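Keerthana Pisharody on choosing grippers for a two-arm bench
6/28/19

Keerthana Pisharody spent most of the spring comparing two sets of fingers on the same pair of arms. She works at Furnik, a small firm that tests tabletop handling for companies that would like to automate it, and her current customer wants to know how well a two-arm robot can deal with light, soft objects. Paper cups are near the top of that list.

"Cups look easy and they aren't," she says. "A cup weighs almost nothing, so if a finger touches it on the way in, it moves. Then your grasp point is wrong and you have to look again."

The first set of fingers, sold under the name Navus, had smooth pads. The second, from Jalali, is ridged along its length. Pisharody ran each set through 1,000 pick attempts, with the same controller and the same speed limits. She had expected the smooth pads to be kinder to the paper, and they were. They also let cups rotate in the grip when the arm turned at the wrist, and a rotated cup is hard to set down in a holder.

"With the ridges we could close with less force and the cup stayed where it was," she says. "We did get marks on the paper at first. We brought the closing force down to 35 percent of the default and the marks mostly went away."

Approach direction turned out to matter more than she had planned for. Coming in level with the table, with the fingers open on either side of the cup, worked well when there was clear space in front of it. When cups stood close together, the fingers had to come down at an angle. The controller, a package called Fitska, handles both, but it is slow to change its mind between them.

"It will commit to a side approach, find it can't finish, back out and start over," says Nour Nassar, who wrote the test scripts. "You can watch it lose several seconds. I ended up choosing the approach by hand for each cup position, which isn't a fix, it's a way to get through the comparison."

Nassar also moved the cameras twice. The overhead view was good for finding rims but poor at judging height, and the first week of runs had fingertips touching the table – lightly, but often enough to wear the ends. A second view from the wrist helped. He says he would put it on from the start next time.

The best result so far is 79 percent of cups picked up and released without tipping, using the ridged fingers. Pisharody doesn't think that is good enough to show the customer. Most of the failures come at release, when one finger lets go a moment before the other and drags the cup along with it.

She plans to repeat the release tests in July with slower opening, and to try placing into a wire holder as well as onto the bare tabletop.

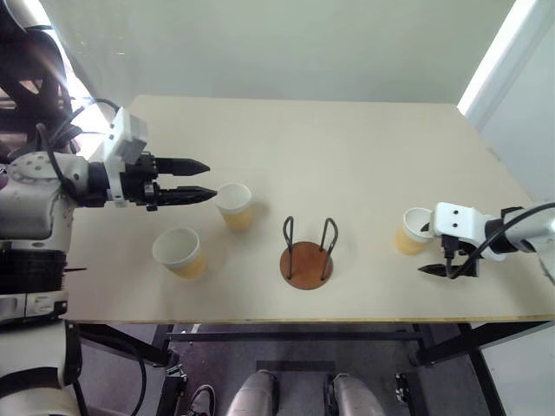 What comes next

Pisharody has asked for softer tips with the same ridge pattern, so that the two properties can be tested apart. Nassar would like to spend the time on the controller first. "We can keep changing fingers," he says, "but the arm still has to decide how to get there." They have agreed to do the tips while he waits for an update to Fitska, and to rerun the close-spaced cup layouts once both are in.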